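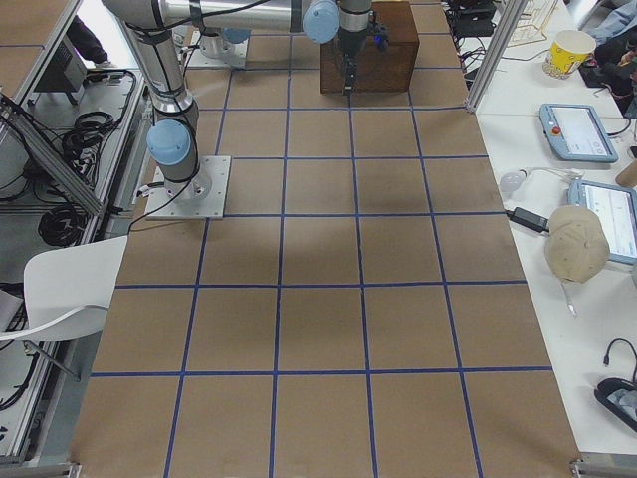

The two-arm test table at Kuvametti, marked out in tape for the gripper comparison.

Two Arms, One Wooden Box
At Kuvametti, a long comparison of robot grippers comes down to small tools and small distances

The test hall at Kuvametti opens at eight in the morning, and the first hour is given to calibration. Both arms are driven through a fixed set of positions, the wrist cameras are checked against the tape lines on the table, and the gripper fingers are opened and closed until their readings agree. Only then does the day's program begin.

The program is called Rallonari. It was set up to answer a question that member companies had put to the institute many times: when a two-arm station has to handle ordinary hand tools and ordinary wooden goods, how much depends on the arm, how much on the fingers, and how much on what the cameras can see? Suppliers publish figures for grip force and stroke. Buyers have found these of limited help in choosing a gripper for work near a hinge, a lid or a metal fitting.

Rallonari calls for 600 runs. Of these, 400 use the standard fingers supplied by Wokitz, the engineering firm that is the program's main partner. The rest use a narrower design known as Tiêu, which was drawn up for reaching into tight places. By the end of July, 218 runs had been completed and entered in the log.

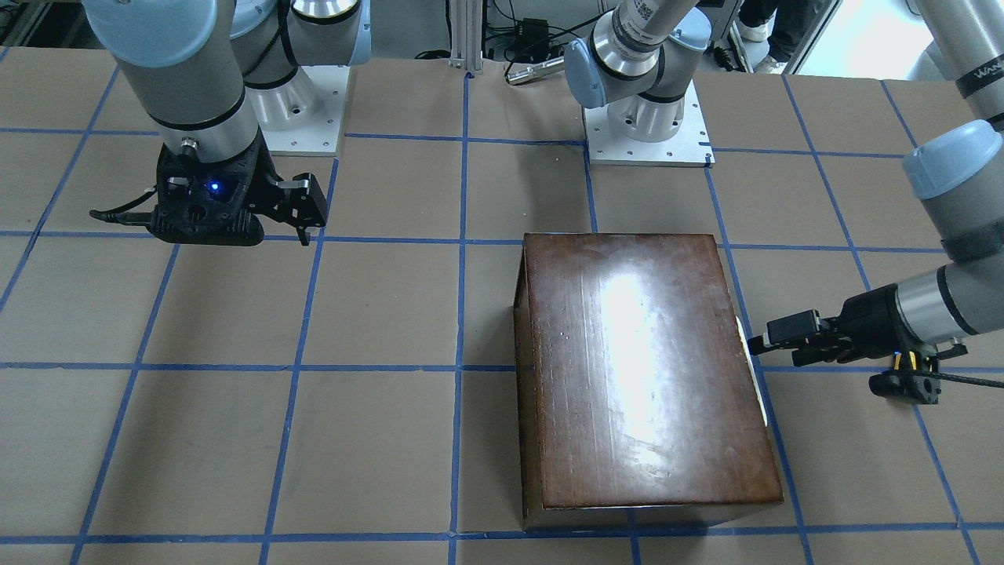
One gripper near the box, the other held over the left of the grid. The tape grid gives operators a common reference for setting its position.

The wooden box was chosen with some care. Its varnished top reflects light back at the overhead cameras, and a position that looks clear to the operator may be difficult for the vision software. Early plans called for a matte finish to be applied. The team decided against this, on the grounds that customers do not repaint their products to suit a robot.

Each run begins with the box set in one of 16 starting positions. The operators work from teach pendants at a desk beside the table. One arm is assigned to approach the box while the other is held ready, and the roles are then exchanged. The order of positions is drawn up in advance by the institute's methods office so that neither set of fingers is favored by an easier sequence.

Staff report that the exchange of roles has taken more time than any other part of the work. Two arms that share a table must be kept apart from each other as well as from the load, and a path that is safe for one set of fingers has to be checked again when the other set is fitted. Kraft paper covers the tabletop and is replaced when the tape is laid again - a slow job, and one that has been carried out more often than the schedule allowed.
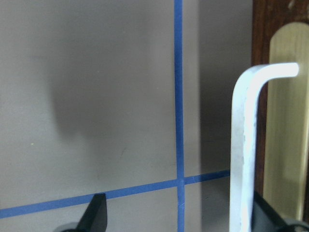
Reading time: 4 minutes

The second part of the program concerns hand tools. A hex key is a simple object for a person and an awkward one for a machine. It is slim, its surface is bright under the lamps, and its bent end changes where the weight lies. From the wrist camera, the key can fill a large share of the view and hide part of whatever stands behind it. With a brass plate and dark wood in the background, the software must separate pale metal from yellow metal at close range.

For this reason the institute scores the camera and the fingers separately. A run may be marked down because the fingers closed in the wrong place, or because the image gave the controller too little to work with. The two faults are often confused in reports from the field, and a good deal of money has been spent on new fingers where a change in camera angle would have served.

Wokitz has asked that the full log be released to member companies, including the runs that were stopped early. Kuvametti has agreed. The remaining Tiêu runs will be held at the same table, with the same box, and the methods office has asked that the lighting be left as it is until the last one has been entered.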